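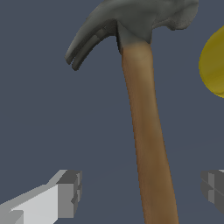 Wireneck: the reissue, a thread

1/ The first Wireneck album is getting a proper reissue on Sarnard in September. Two discs, new master, the three tracks from the Pisdale tape added at the end of disc two. I've had a promo copy for a week so I'll go through it.

2/ If you don't know them: Lucyna Witkowska on synths and voice, Lech Duda on drum machines and mixing. Slow house, a lot of tape echo, hardly any bass below the kick. They made one album and two 12-inches and then stopped.

3/ The original came out on Jasińska on February 24, 2006. 2995 copies, going by the label's own ledger. The plan was 3000 and the plant came up short. Mine has a skip on side C that I now hear even when it isn't there.

4/ The new master is by Thibault Besson. It's quieter than the old CD, which was pushed hard. The hi-hats on "Ferry Office" used to hurt on headphones. They don't now.

5/ Running order has changed. "Second Platform" opens disc one, where it used to be track 4. Duda says in the notes that this was the order they first sent to the label. I prefer the old one but I've had it for years.

6/ Disc two is the 12-inch mixes plus the Pisdale material. Best thing on it is the long version of "Low Counter," 10 minutes, mostly one chord. The vocal comes in late and leaves after two lines.

7/ The Dariusz Wieczorek remix of "Salt Road" is here too. That one got played a lot at the time and it's the reason many people know the name at all. Sounds a bit dated in the snare. Still works in the middle of a set, I tried it Saturday.

8/ Correction, it was the week before. Same club.

9/ Pisdale tracks: recorded live to two-track, some hiss left in. Two are sketches. The third, "Orchard," is a finished song and I don't know why it was left off the album. Witkowska sings it in Polish.

10/ Booklet is 27 pages with an essay by Stanisława Krawczyk, who booked their early shows. Good on the gear and the rooms, short on why they split. She says they were tired and leaves it there.

11/ What's missing: the radio session. Sarnard told me the station couldn't find a clean copy. There's a bad one going around with the DJ talking over the intro.

12/ Vinyl is a separate pressing and comes later, no date yet. Digital is the same as the CD, without the essay.

13/ Someone asked if the first 12-inch B-side is on it. Yes, disc two, track 5, full length.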